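Hikumham Makers – Visits and Open Days
Thread: Flaltari open afternoon, who went?

plulier_pete
Back from it. Went in the 11 o'clock slot, missed the talk, caught the handheld gripper bit. Sorting small stuff on a blanket into a box. Two from the demo:

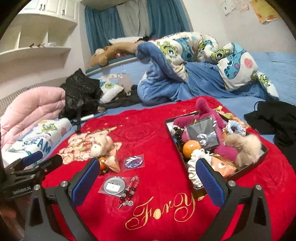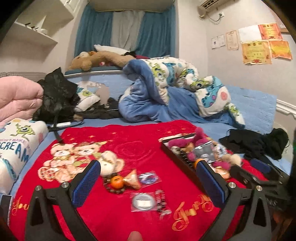
Posted in: Hikumham Makers, Robotics Section

More when I've eaten. Short version – worth the bus fare.

sprocket19
What was the point of it though. Someone holding a grabber isn't a robot. I can pick up an orange.

plulier_pete
Points is you do it by hand, the recordings go to teach an arm later. They said that at the start, apparently, while I was looking for the loo. Grippers in your hands, pads do the touching.

gearloose_h
Went too, different slot. Thought the choice of things was good. Clear packets, beads, fruit, fluffy toys. Shiny wrapping is a pig for cameras, we had that with the Siddiqui arm in March.

sprocket19
Siddiqui arm couldn't find a tennis ball, not sure I'd blame wrapping.

gearloose_h
It found it. It dropped it.

mo_tinkers
Did they let you have a go? Only reason I'd travel.

plulier_pete
Yes, queue moved ok. Harder than it looks. Fruit fine. Beads awful – they slide and you've no feel in your fingertips. I gave up on a bracelet.

gearloose_h
Disagree on the beads, pinch near the end and lift slow. Flat packets were worse for me. Nothing to get hold of on plush.

sprocket19
So do it on a table?

gearloose_h
Houses have beds in them. I'd rather see it on a bed than on a nice clean bench with three wooden blocks.

sprocket19
Fair. Still say a proper arm would of been a better demo. People bring kids, they want something that moves by itself.

mo_tinkers
My two would like the monsters on the bedding more than any arm.

plulier_pete
Ha, and the big teddy on the window ledge.
Leaflet says 1,009 recordings so far, didn't say how long each. Forgot to ask.

gearloose_h
I asked, got "it varies".

mo_tinkers
Is there another one? Can't see owt on the Flaltari page.

plulier_pete
They took emails at the door. Will post here if I get anything. Also whoever lent me the 19mm spanner, it's in my bag, sorry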